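Womside Boards > Home & Workbench > Storage and furniture
Topic: pale wood top, two little black marks, and a citrus bag I can't fold

kinoshita_t
Posted December 11, 2018

ok two things, quick because I'm on break. Got the light wood top for the small table last March, still happy with it, but now there's a couple of dark marks near the middle. Short and thin. Tried a damp cloth, nothing. Don't want to sand a spot and end up with a shiny patch or a dull patch.

second thing, the fabric shopping bag. Every fold I do comes undone before it's in the drawer. Is there a way or do I just stuff it

ayanda_L
white eraser. Plain school kind, not the pink one. Rub WITH the grain. If it's rubber or shoe black it comes up in crumbs. if it's a dent with dirt in it then no.

And stuff the bag, life is short

roziteA
Disagree on the eraser if it's oiled. Mine went pale where I rubbed and I had to redo the whole top. What's the finish? Did Grostard sell it oiled or laquered?

kinoshita_t
no idea, label's gone. Feels smooth, kind of matte. pics
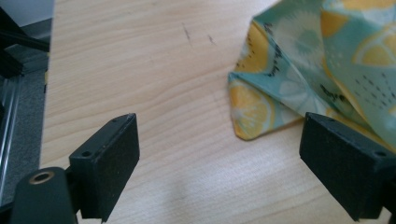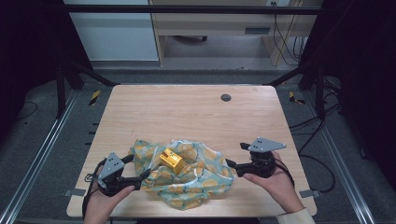
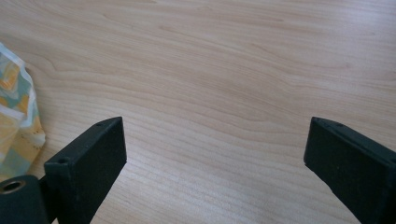
So the bag is the thin printed kind, no stiffener, no base, it just collapses. I've tried thirds, I've tried rolling. There's a small round grommet hole at the back of the table too. In the second one you can see what I mean about the bag, it's all folds with one end curling up and I can't find an edge to start from. Marks are in the first pic, toward the top, the longer streak and the faint one next to it.

lev_vak
those look like scuffs to me not stain. Something dark dragged over it. I get the same from the feet on my tape dispenser

Water drop test for the finish. One drop, hidden spot, 2 minutes. Beads up = sealed, eraser is fine. Goes dark = oil or bare, then go easy

roziteA
^ this. Do the drop first. And underneath doesn't count, undersides are often left raw, you'll get a wrong answer and go oil a lacquered top like I did with the Merkance shelf. do it up top in a back corner

ayanda_L
I have done the eraser on oiled wood for years and never had a pale spot. you pressed too hard

roziteA
I pressed the normal amount

renji_m
On the bag. Lay it flat FIRST, whole thing, print side down. Smooth from the middle out w/ your hand. Then handles down into the body, sides to the middle so it's a long strip, fold up from the bottom and tuck the last bit into the handle end. Thin ones need the tuck or they spring open.

If it's as bunched up as in the pic with the yellow metal block on it, shake it out by the corners before you start. Trying to fold from a heap never works. That block would be handy as a weight though, park it on one end while you do the other

kinoshita_t
huh, hadn't thought of using it as a weight. It's been living on the desk holding reciepts down

lev_vak
put felt under it if it's going on that wood, metal corners on a light top, you'll be back here with a third mark

ayanda_L
or roll the bag and put a hair tie on it. 5 seconds

renji_m
rolling works til you have more than one, then they're all over the drawer. Flat packets stand up on edge next to each other

ayanda_L
he has ONE bag

kinoshita_t
I have more than one, I only took a pic of the citrus one. (I think it's citrus. orange circles on green and blue. my wife says sun pattern)

Ok did the drop in the back corner. Beaded up, wiped off clean. So sealed?

lev_vak
sealed. eraser, light hand, along the grain

roziteA
fine, eraser. But if it leaves a shine, stop. And no 1000 grit "just to even it out", someone on the Morikawa thread did that and could see the circle from across the room

kinoshita_t
erased. Small one is gone. Long one is maybe half gone, you have to look for it. Going to leave it alone for now

bag: did renji's way with the weight on one end. stays shut in the drawer at least. handles stick out a bit, what am I doing wrong there

renji_m
handles have to go in before the sides, not after. fold them down flat so they don't cross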